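Standby loads in a small apartment, part two

In the last post I measured everything in the kitchen at the meter and left the rest of the apartment for later. The rest took longer than I planned. Small loads are hard to read on a cheap inline meter, which rounds anything under a watt down to zero.

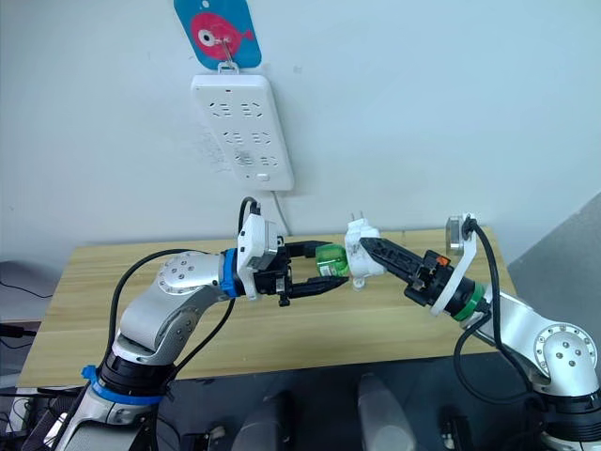 The fix is to log energy over time and ignore the instantaneous power. I leave the meter in place for 34 hours, read the accumulated watt-hours, and divide. One reading per device, same outlet each time, nothing else switched on downstream of the meter.

Results so far. The router draws 5 watts and does not vary with traffic in any way I can measure. The old Kullico amplifier draws more in standby than the router does running. Phone chargers with no phone attached are too low to care about. The printer is the worst of the lot, and I print maybe twice a month.

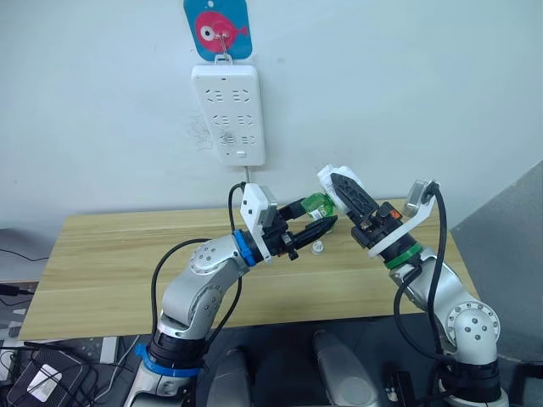 A comment on part one from Nastside pointed out that a long average hides cycling: a device that wakes every hour to check for updates looks the same as one with a steady draw. Fair. I reran the printer with hourly readings from 7 a.m. on, and it does cycle, with a clear bump shortly after each hour.

Total for the apartment, kitchen included, is 59 watts with everything "off." Over a year that comes to more than 200 kilowatt-hours, well over in fact, and most of it sits in four devices. 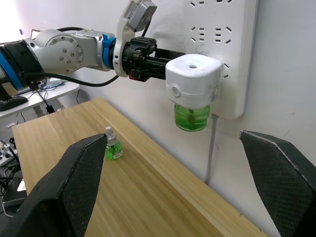
What I changed

The printer and amplifier now share a switched strip. The router stays on. I put the TV box on a timer and took it off again after it lost its channel list twice.

Part three will cover the water heater, which needs a clamp meter and a free afternoon in November.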